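REL 224: Religion and Civic Life in the Industrial City
Handout for Unit 8: Lay Societies and the Weekday Meeting
Instructor: Şengül Erdem

Read this before Wednesday. The reading packet has the primary sources. The handout covers the background you need to make sense of them, and the short paper is explained near the end.

1. What we mean by a lay society

In this course a lay society is a religious association run by people who are not clergy and who do not answer directly to a congregation or denomination. Members may all belong to churches of their own. The society has its own dues, its own officers and usually its own rented rooms. It may invite ministers to speak, but it does not ordain them, and in most cases it does not baptize, marry or bury anyone.

Keep this separate from two things it is often confused with. A parish guild is part of a congregation and closes when the congregation closes. A mission society is set up to send money or people somewhere else. The groups in this unit met in town, for people in town, and spent most of what they raised on hall rent, coal, printing and speakers.

2. Why the weekday evening

Sunday morning was already taken by the churches, and the societies had no wish to compete with the pastors whose goodwill they needed. Sunday afternoon was possible, but many families used it for visiting. A weekday evening suited clerks and shop workers who closed up at six, and halls cost less to rent then.

The cost was attendance by women with small children, who rarely appear in the door records for evening meetings. Some societies answered with a second meeting in the early afternoon. The afternoon meetings developed their own leaders and their own style, with more discussion and fewer outside speakers. Source 3 in the packet is a minute book from one of these. Notice how differently it records disagreement compared with Source 2.

3. The Kumley Evening Fellowship

Our main case is the Fellowship at Kumley, a mill town with three large Protestant churches, one Catholic parish and a small synagogue. The Fellowship began with 23 members, most of them employed in the offices of the mills. Its first constitution is one page long. It calls for "an hour of song, reading and useful address," and it forbids collections for any purpose other than rent.

That rule lasted until the first winter strike. Members voted to take a collection for the families of the strikers, and eight people resigned over it. The minutes do not give their reasons. Older local histories say they were mill managers, but the membership roll lists only two managers in total, so the older account cannot be right as it stands. We will spend part of the class on what the roll can and cannot tell us.

After the strike the Fellowship changed in three ways you should be able to describe:

The program moved from devotional talks to talks on wages, housing and schools.
The choir, which had been borrowed from the Methodist church, was replaced by one drawn from the members.
Catholic speakers were invited for the first time, although the parish priest declined twice before he accepted.

4. Plullamness compared

The society at Plullamness, down the river, had almost the same constitution, copied from Kumley with the name changed. It went another way. A single donor, the Sezer family, paid the rent for most of its life, and the program committee met in the family's dining room. There were no votes on collections since there were no collections.

Plullamness kept fuller records and a printed program for every season, which is why it gets more space in the published literature. Be careful with this. A society that could pay a printer leaves more behind than one that could not, and the difference in surviving paper is not a difference in influence.

Questions to have in mind as you read:

Who could speak from the floor in each society, and how do we know?
When the sources say "the town," whom do they include?
What does a printed program leave out that a minute book keeps?

5. Cloth and print

Both societies marked their members with cloth at some point: sashes for ushers, choir collars, and banners carried in the July procession. Very little of this survives. The Drolport collection holds two banners and a box of ribbons, none of them dated. Catalog entries for printed or painted cloth should record the material, the condition, and any lettering exactly as far as it can be read. If a word is incomplete, transcribe the letters you have and put the rest in square brackets with a question mark. Do not fill in a word from what you expect it to say.

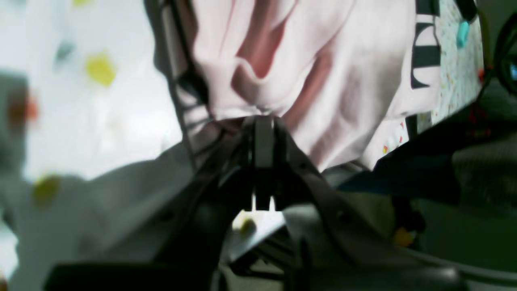

Fig. 1. Pink fabric with black printed lettering, gathered in folds. No full word legible.

The same rule applies to the photographs of banners in the packet. In Source 5 the lower line of text is hidden by a fold, and two published books give two different readings of it. Your notes should say that the line is hidden and list both readings with their page numbers.

6. Decline

The evening societies faded over a single generation. The usual explanations are radio, the car, and the growth of service clubs that met at lunch. All three have some support in the records. Kumley's minutes complain about radio by name. Plullamness lost its hall when the Sezer family sold the building, and its attendance had been steady until then, so the general explanations do not fit it well.

A less discussed cause is the success of the churches in taking over the form. By the end of the period most large congregations ran their own weekday lectures, with a supper attached, and had no rent to pay.

7. Short paper

Choose one of the two societies and write on how it handled one disagreement. Use at least two primary sources from the packet and one secondary source. Four pages, double spaced, page numbers at the bottom. Cite minute books by date of meeting, with the page number only if the pages are numbered in the original.

Papers are due at the start of class in the week after this unit. Late papers lose a third of a grade for each 24 hours. If you want to write on a society outside the packet, see me first and bring the source with you.

For next time: Source 2, Source 3, and the first half of Source 5. Source 4 is optional and hard to read in the scan; a typed copy is on reserve at the library desk.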